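Skip to content | Home | Features | Interviews | Software | Archive | About

Teaching the Planner to Change Its Mind

Print this page | E-mail this to a friend

It takes Beverley Blackburn a while to find a clean mug, and while she looks she is already talking about doors. She has been writing motion planning software for most of her working life, the last stretch of it at Baswood, and she has the habit (a very likable one, I should say) of answering a question you haven't asked yet because she thinks it's more interesting than the one you did.

"People think the planner is the part that finds a path," she says, when the coffee is finally poured. "Well, finding a path is fine. We've had good ways of finding a path for decades. What I care about is what happens when the path you found stops being a good idea halfway along, and how quickly the software is willing to admit it."

The software in question is called Minja, and it sits between the part of a robot's brain that decides what to do and the part that sends numbers to the motors. Blackburn and her colleague Fahad Kiani started it in July as a small repair to an older planner, and it grew, as these things do, until the older planner was the small part. Nearly all of its working life so far has been spent in simulation, in rendered rooms with wood-grained floors and things to reach for, and she is not at all embarrassed about that.

With two arms on one body, she explains, the trouble multiplies. The left arm may have hold of something big and flat, and from that moment the thing it holds has to be treated as part of the arm. It sweeps through space when the elbow moves. It hides whatever is behind it. The right arm, which has its own business to attend to, needs to know all of this before it sets off.
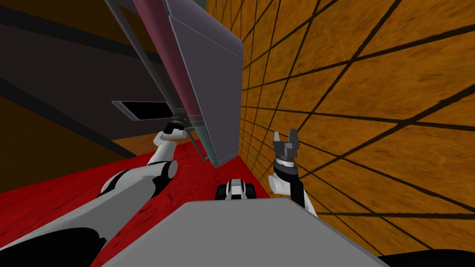 Kiani was less patient with the old way of doing it. Wrapping a held object in one fat box, he said, was the laziest habit in the whole field, and he had been as guilty of it as anyone, because a fat box around a tilted panel fills half the room and leaves the other arm with nowhere to go. Minja breaks the held shape into many thin pieces instead and checks those, and it was his stubbornness over the summer that got the check down to 2 milliseconds.

Blackburn laughs when I bring this up. "He's right, and he'll tell you he's right for as long as you've got. But the speed does matter, because then you can afford to ask the question over and over, all the way through the motion. Is this still all right? Is it still all right now?"

That asking is the heart of it. The old planner made one complete plan and handed it over, rather like a letter you've dropped in the mailbox and can't get back. Minja keeps a handful of half-finished plans alive as the arm moves, and if the grip slips a little, or the object turns out to sit at a different angle than expected, it can hop over to one of the others without stopping.

I asked how they know it works, and here she got up to find a notebook. They have a set of 374 test problems, built up slowly, each one a room and a task. The old planner solved 273 of them. She was rather coy about the latest number for Minja, saying only that it was better and that she wanted to look hard at the failures before she bragged.

The failures, as it happens, are what she most enjoys talking about. A lot of them come down to narrow places, where a gripper has to go in between one surface and another and the camera at the wrist can see only flat, even color. "A big plain wall is a horrible thing for perception," she says. "There's nothing on it to hold on to. You can be quite close and the depth estimate is just sort of guessing, very politely. So we made the planner listen to how sure the perception side is. If it's sure, go ahead. If it isn't, slow down, and maybe move the wrist a little to get a second look before you commit."

That last piece took more than 30 attempts to get right, she tells me, and the early ones were comical: arms that dithered at the mouth of every gap, looking and looking again, like somebody who has forgotten why they came into the kitchen.

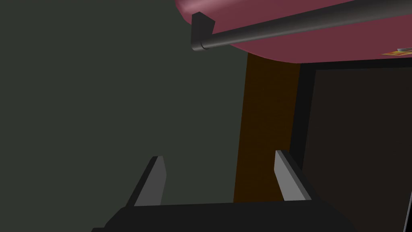

What comes next

The plan is to let other people in. Blackburn wants the replay viewer finished first, so that anyone with a failed run can scroll back to the moment the planner switched plans and read, in ordinary words, why it did so. She wrote the first version of those messages herself and is fond of them. "Left arm waited, right arm was in the way," she reads off her screen, and looks very pleased.

After that she would like to take a proper vacation, and Kiani would like to rewrite the collision checker again.

Print this page | E-mail this to a friend

Comments (3)

Reece Dawber
Lovely read, thank you! Does the confidence value come in per point or as one number for the whole view? We tried a single number and the arm crawled everywhere.

Neville Bloxham
I'd still like to see how the half-finished plans are thrown away. Keeping them is easy enough, but memory was what sank our version.

Cyril Mellor
Plain-English log messages, hooray. Please put those in every robot program ever written.

Previous | Next | Back to Interviews | Top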